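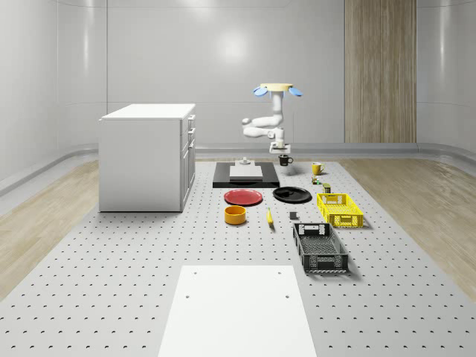 According to one reader who wrote in before I'd even finished this entry, the Varkdale humming toad was never a toad at all, and anyone who grew up near the quarry could have told me so. Fair enough! I'm leaving the name as it is, though, because that's what everybody calls it and that's what you'll be searching for.

Print this article
E-mail this to a friend

The Varkdale humming toad

The Varkdale humming toad is a local mystery noise, and later a sort of unofficial mascot, from the small town of Varkdale. It was first reported one November as a low, steady hum that came up from the storm drains at night and stopped whenever a car went by. People who heard it describe it as a refrigerator with a sore throat (my favorite), a far-off tuba, or a very bored bee. I've listened to the one recording I could find and I'd put myself down for the tuba.

Origin of the name

The "toad" part comes from a hand-lettered sign taped up outside the hardware store, which read PLEASE DO NOT FEED THE TOAD. It was meant as a joke about a leaky downspout and had nothing to do with the hum. But the sign went up in the same week the noise started, and well, you can guess the rest. People began leaving lettuce by the drain. Toads don't eat lettuce, as several letters to the town paper pointed out, and after that the lettuce was replaced by mealworms, which the local crows enjoyed very much.

The reward

What got the story out of Varkdale and into the "and finally" slot of the regional news was the reward. A gift shop called Bhutto offered $200 in store credit to anyone who could bring in the toad alive and unharmed. The shop got 8 toads in the first weekend, plus a bullfrog, a rubber doorstop and a garden gnome with its hat filed down. None of the toads hummed. They were all let go at the pond behind the school, and the gnome stayed in the window for years with a price tag of $50 on it, if you please.

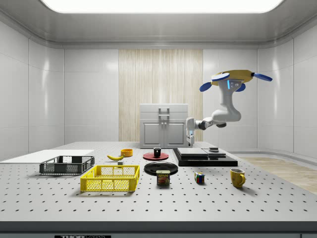
Bhutto never paid out, and that still bothers some folks. The rules said the animal had to hum in front of a witness for as long as it takes to boil an egg, and I've seen long, heated arguments over whether that means soft or hard. I lean soft.

The Ceravdale claim

The next town over, Ceravdale, says the hum was theirs first. Their version goes that the noise was heard under the bowling alley a full year earlier and was simply too polite to make the news. I haven't found anything in print to back this up, but I also haven't found anything against it, and the people there tell it so well that I'd feel mean leaving it out. They do sell a better T-shirt.

Explanations

The dull answer (sorry!) is a pump. Iltico, the firm that looked after the drains, said in a short notice that a worn part in an underground pump was the likely source and that it had been swapped out. The hum faded over the following month. Plenty of people accept this and I mostly do too, except that the notice mentions a pump on the east side and nearly all the reports came from the west. Sound does travel in pipes, I know, I know. Other ideas that went around were wind over a broken grate, a lost cell phone with a heroic battery, and an actual toad.

Toad Night

Every November the town now holds Toad Night, when about 100 people stand around the original drain after dark and hum. There's no tune. Somebody starts low and the rest join in until a car goes by, at which point you're supposed to stop dead. Kids are very good at this and grown-ups are terrible, myself included. Hot cider is sold from a folding table, and the sign from the hardware store gets brought out, now laminated.

See also: mystery hums, town mascots, strange rewards

Last updated Jan 19, 2022

Print this article
E-mail this to a friend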